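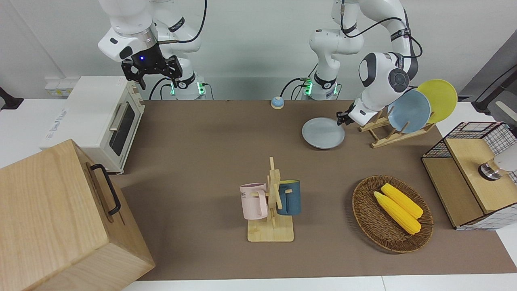

2 min read

Wooden slat rack or mug tree: small worktop storage
Plendier Boards > Kitchen > Storage and layout
Started 23 Nov 2020

fistgate_lower wrote:
Worktop is 500 deep and I want plates out of the cupboard. I'm considering a wooden rack with thin pale slats and vertical pegs, same pattern as the one in my first picture. Two plates are standing in that one, a yellow behind a pale blue, and both lean to the right.

Questions:
1. Is the lean a fault or normal for peg racks?
2. Does bare wood last if plates go in damp?
3. Minimum clearance to a toaster oven?

grallska wrote:
1. Normal. The peg spacing has to take bowls as well as flat plates, so a thin plate always has play. If it annoys you, buy closer pegs and accept that bowls won't fit.
2. Depends on the finish. Mine is oiled every July and has no black spots. An untreated one I had before it went at the joints.
3. Read the oven manual. The figure differs by model and the sides usually need less than the back.

lencho44 wrote:
Disagree on 2. Oil makes little difference if the feet stand in water. Dry the plates first and use the rack for storage only. For draining, get wire.

grallska wrote:
Wire chips the glaze on cheap plates. I have the chips.

lencho44 wrote:
Coated wire doesn't. Replace it when the coating splits.

fistgate_lower wrote:
Noted. Storage only, then. The second half of the question is mugs and dry food. Same table, seen from higher up: mug tree at the back, two mugs on the upper pegs, corn cobs in a round wicker basket, toaster oven on the right.

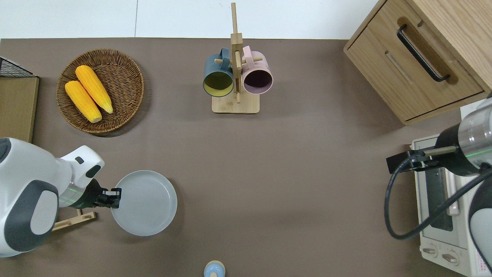

Re: Mug tree and basket

tiller_1781 wrote:
Mug trees are fine provided the load is balanced. One mug each side at the same height, as you have it, is correct. A square base is steadier than a round one of the same width. Check the post is screwed from below and not only glued.

I would not keep corn in a basket for long. It loses sweetness at room temperature. Fridge, husk on.

lencho44 wrote:
A tree takes more room than two hooks under a shelf. On a 500 worktop I'd use hooks.

tiller_1781 wrote:
Hooks need a shelf. OP hasn't mentioned one.

fistgate_lower wrote:
No shelf. Tiled wall, rented, no drilling.

grallska wrote:
Tree it is. Keep it at the back and put the plate rack on the side you unload from. Measure your largest plate before ordering the rack. Mine overhang the slats by 13 mm and catch on sleeves.

fistgate_lower wrote:
Will measure tonight. Oven manual found as well, clearances are on page 2.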